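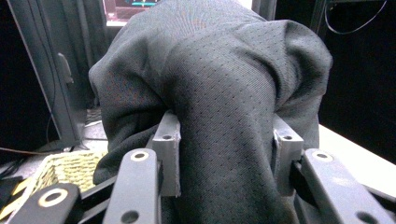 How to Budget for Hand-Held Gripper Tools Before You Order

By Hortensia Espinoza
Planning and Purchasing, Istosora
Last updated in November

Scope

This page covers the purchase of hand-held gripper tools for recording manipulation tasks: folding and sorting garments, loading baskets, clearing tabletops. It assumes you already have a robot arm, or will have one by the time the recordings are used. It does not cover the arm itself. Budgeting for arms is on a separate page.

The method is the one we used for the Stamasstead site. Prices are given where they do not depend on a quote.

Step 1. Write the task list first

List every task the tools must record in the first budget period. For each task, note the largest object, the softest object and the surface it sits on. Cloth is the usual problem. A folded jersey can be picked up with almost any finger, but mesh and thin knits bunch up between the pads, and the width of the bunch sets the opening you need. Measure the bunch, not the flat garment.

Mark each task as one-handed or two-handed. Two-handed tasks need a pair of tools, and the pair must be the same model and revision. At Stamasstead the task list came to 22 tasks, and the two-handed ones decided the order size.

Step 2. Match the fingers to the robot

The fingers on the hand-held tool should have the same shape and travel as the fingers on the arm. If they differ, some of the recordings will be of little use later. Ask the vendor for a drawing of both and compare:

Pad width and length
Maximum opening
Pad surface (bare metal, coated, rubber faced)
Mounting hole pattern

If the vendor cannot supply drawings, ask for a loan unit and measure it yourself. Herath and Brelteo both sent drawings with the first quote. Allow time for the comparison. Ours took longer than the quoting did.

Step 3. Count tools, then spares

Start with the number of people recording at once. Multiply by 2 for two-handed work. Add one complete tool per station as a spare. A station with a broken tool and no spare still costs you an operator's wages.

Order finger pads, linkage pins and fasteners as separate lines. Do not accept "spares kit" as a single line without a parts list, or you will not be able to reorder one item when it runs out.

Step 4. Budget the station

The tool is often the smaller part of the total. Price these for each station:

Table, at a height that suits standing work
Monitor for checking recordings
Storage for props
Floor marking tape
Cables, with one spare of each length
Local disk, plus transfer to shared storage

Choose the tabletop with some care. Glossy surfaces throw reflections into the camera. Wood-grain tops are acceptable if they match the surfaces where the robot will work. If the robot will see several surfaces, budget for at least two tops and swap them.

We set a ceiling of $3,000 per station, excluding tools. The line that broke it first was storage. We moved shared storage to a site-level budget, and I would do that from the start next time.

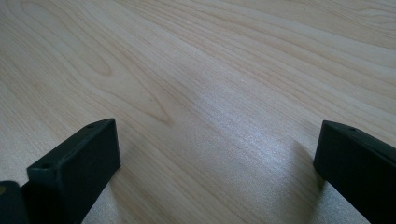
Can one set of fingers cover both cloth and rigid objects?

In most cases one set will do, provided the opening fits your widest rigid object and the pads close fully on thin cloth. Budget a second set only if your test items fail one of those two checks.

Step 5. Put the consumables on their own line

Props wear out too. Garments stretch, and labels come off boxes. Set a monthly amount for props and a separate one for pads. Bontu Weldu keeps our replacement log, and her rule is to record the hours on each pad set at the time of the swap. After one budget period the log gives you a real replacement rate to put in the next request.

Step 6. Get comparable quotes

Send every vendor the same sheet. It should ask for unit price, price per pair, lead time in working days, warranty on moving parts, and the price of each spare. Our lead times differed by 19 working days between the two vendors, enough to change the start of recording.

Ask what calibration is included. Some quotes cover it at delivery only. If tools must go back for recalibration, add shipping both ways and count the tool as unavailable for that period.

Step 7. Hold back part of the order

Place a first order for one station. Run the full task list on it, including the cloth tasks, before releasing the rest. Get the vendor to hold the quoted price until the second order, in writing. Changes found at this stage are mostly small (a longer cable, a different pad), but they are cheaper to make on one station.

Record the changes on the original task list and attach it to the second purchase request.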